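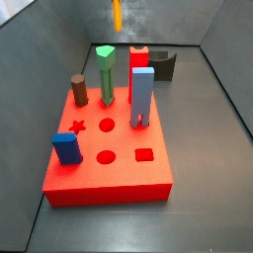 Dolov workshop posts peg board test cell build
2024-11-11

Two members of the Dolov shared workshop have published the plans for a small test cell used to practice robot pick-and-place on a child's shape-sorting board. The build, called Magbanua, consists of a three-sided enclosure in plain gray, a fixed camera and a bench arm with a two-finger gripper.

Jocelyn Estrella designed the enclosure and Jomar Pangilinan wrote the control software. Work started in March. The pair set a limit of $200 for everything except the arm, which the workshop already owned.

The gray panels went in after early trials against a bare workbench, where the vision code kept picking up tools and cable ends as pegs. With a red board on a gray floor, a simple color threshold finds the board outline without any training. Red pegs on the same board are harder to separate by color, and the software falls back on edges for those.

Pegs with slotted lower ends are treated as a separate class. A plain block can be gripped low and lifted straight up. A forked one has to be turned so that both legs line up before it goes down, and the code allows up to 14 seconds for that step before it gives up and sets the peg on the floor.

Leaning pegs remain the main open problem. "If a peg is a few degrees off, the fingers close on one edge and push it further over," Pangilinan said. The current release checks the outline of the top face first, and nudges the peg upright if the outline looks skewed. Estrella is also testing softer finger pads cut from sheet silicone.

Glare is the other one. Kilian Strebel, who tried the software on his own bench, reported false detections wherever a lamp reflected off the walls. The build notes now recommend a matte finish and a diffused light – the panels in the workshop's own cell have not been repainted yet.

The download includes cut files for the panels, a parts list and the calibration routine, which uses 9 points on the cell floor. The control code runs on an ordinary laptop. Arm drivers are not included, and builders will need to supply their own for whatever hardware they have.

Estrella said the next version will add a second camera on the open side, to see pegs that are hidden behind taller ones. Questions about the cut files can be left on the Magbanua project page.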